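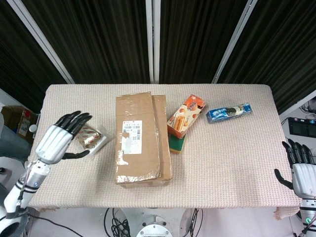
Danjuma Bassey
Household editor, Virden
21 December 2019

How to wash a knitted tablecloth without ruining it

Most advice on this subject is written by people selling something. I have read that you need a special wool shampoo, a mesh bag and a drying frame. I own none of them, and my cloths are fine.

Start with the label. If it says cotton or acrylic, a cool machine wash will do. If it says wool, use a basin. If the label has gone, treat it as wool and stop guessing.

Shake the cloth outdoors first. Crumbs caught in a fine knit turn to paste in water.

Dab stains with plain washing-up liquid and leave for 20 minutes. I tried the Nuvetti stain stick on gravy in September and could see no difference between that and the cheap stuff — make of that what you like.

Wash at 30 degrees with half the usual powder. Skip the softener, whatever the bottle promises. Keep the spin low; mine goes at 436 and no faster.

Don't hang it. Wet knit is heavy and it will grow. Roll it in a towel, press, then dry it flat and tug the edges square while damp.

Ironing? I doubt it helps. A fold at the hem usually drops out after a day on the table. If it bothers you, hold the steam just above it and pat with your hand.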